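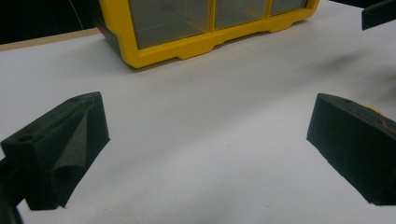 Last updated: 4 August 2019

Most of the maintenance on the hand-held gripper at Stusgate is done on a white table, next to a yellow parts cabinet with clear drawers. The tool has no motor in its fingers and no cell fence around it. A person carries it, closes it on something, and the recordings are later used to program the arm in the next room.

The fingers take the most wear. They are black 3D-printed blocks with small round holes in the top, and dark gray foam lines the inner side of the left one. The foam is what the technicians look at first. Once it packs down, the gripper starts to drop small items, and drawer fronts are the worst for it because there is so little to hold.

Foam comes from Lehner in sheets and is cut by hand with a knife and a steel rule. Old glue has to come off completely before a new strip goes on. The shop allows 200 open-and-close cycles before the first check on a fresh pad, then goes over both fingers again at the end of the shift.

Alignment is next. The fingers should angle toward each other evenly, and a bent bracket shows up quickly when the tool is held over a plain surface. Screws are tightened a little at a time, from one side to the other. The printed parts crack if one screw is pulled down hard first.

The shop keeps 2 spare sets of fingers. An earlier batch, printed for the Panov project in November, was too smooth and was scrapped. The current ones have a rougher surface and are left unpainted.

Drawer practice resumes after each pad change. The cabinet goes toward the back of the table, with clear space in front for the approach. Nisano, which builds the arm, wants the next set of recordings to include narrow drawers as well as wide ones.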